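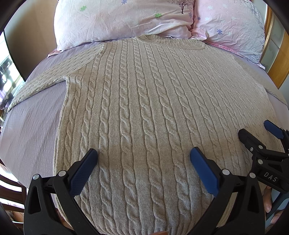 Light grey cable-knit sweater, laid out on the bed.

Hi, I'm Chutima Hemmin, and I run the Plelley classic car drive out of Plesberg every February. I need 3 more people for it! You'd ride along with one of our drivers, read the route notes out loud and keep the time sheet (neat handwriting is a big plus). We've got almost 50 cars signed up, mostly old coupes and a few roadsters, so bring warm clothes.

No pay, but lunch and gas are on me. You don't need to know a thing about engines. Write to me or Jianhua Xiao at Jamedlow Garage, 1243 Liao Road, and tell us if you get carsick.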